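Progress report no. 2 – home laundry arm
Purkivico small builds grant
To: Corinne Tillman
2023-10-29

Corinne – sorry this is short, I want it in before the portal closes. Money table is at the bottom. Main points first, ask me if anything is missing.

Where we are. The arm is up and running in my living room, the gripper is on, the wrist camera is on and it streams to the laptop without dropping out. In May it was a pile of brackets in the shared workshop so I count that as a good half-year. Parts still at the workshop: old base plate, the spare motor, Marius's clamp jig.

Fingers. Third version. First two were too short and the knuckle hit the basket rim before the tips got anywhere near the cloth. Vesela Petek redrew them longer with rounded tips and a slot near the end of each. Printed at the workshop, 38 hours of printer time altogether if you count the failed ones. Cost is mostly filament. Rounded tips were her idea, the square ones on version two snagged a sleeve and pulled a thread. My shirt, no claim.

Camera. Now sits at the wrist looking out along both fingers. Marius Grecu wanted it on a pole over the work area and we tried that for a while, but the arm kept getting in its own way. With the wrist mount we always have both fingertips in view, plus what's between them. Downside – the fingers hide part of the basket, and when the arm is pulled back most of what it gets is wall. Have to plan the approach so the rim is in sight early on.
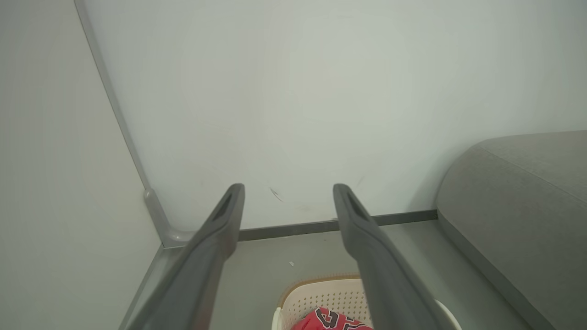 Wrist view over the basket, red item inside.

Rim finding. Works most of the time. The software looks for the tan band along the top of the basket and fits a curve to it. When a finger covers a lot of the band the fit wanders off sideways. Marius has a fix half written that masks out the fingers, they never move much in the picture so it should be simple. Should be.

It also keeps picking up marks on the wall as "objects". And specks on the floor. I have put in a minimum size, which got rid of most of that, and yes I could also sweep.

Cloth picking. Slow. Target in the proposal was 20 picks in a row with no help. We are not there. Best run so far ended when the gripper closed on the basket wall instead of the cloth, and lifted the lot. Bright things are easy to find. Gray things near the sofa are not, gray sofa, gray floor, you get the idea. Next step is a check on finger gap after closing – if it is too thick or too thin, open and try again. Vesela is working on that part as well.

Sofa. We said in the proposal the drop zone would be a table. Changed to the sofa for now, it is next to the basket and already there, so no extra reach. Tell me if this needs a formal change request, I couldn't find it in the guidlines. The armrest is rounded and stuff can slide off it, so the drop point should go further in on the seat. 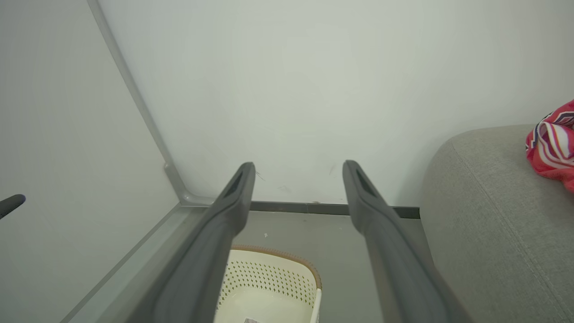
Quentin Millet

Empty basket runs. Added these to the test list after the last call. The arm has to look in, decide there is nothing to take, and go home. It did not use to – it went for the label in the bottom. Several times. The label is now handled by the same size rule as the specks, will report properly next time.

Problems. Wrist cable is too short at full reach, replacement ordered from Krajčí, not arrived. One motor runs warm after a long session, so we stop and let it rest. The workshop closes its print room for repairs and I don't have dates for that yet, so version four of the fingers may slip.

Safety. Stop button is on a long lead and stays by whoever is running the arm. Speed is capped. Vasanthi Talukder from the workshop came over and looked at the clamping, she asked for a second bolt on the base, done the same evening.

Money. Spent since last report: filament, camera mount, cable, bolts. Left in the parts line: 200. No request to move anything between lines. Receipts are scanned and in the folder, the one for the camera mount is faint but readible if you zoom in.

Next
– finger mask in the rim finder (Marius)
– gap check after closing (Vesela)
– new cable on, full reach test (me)
– the run of picks, on video, start to finish, no cuts

Can do a call any evening if you would like to see it move.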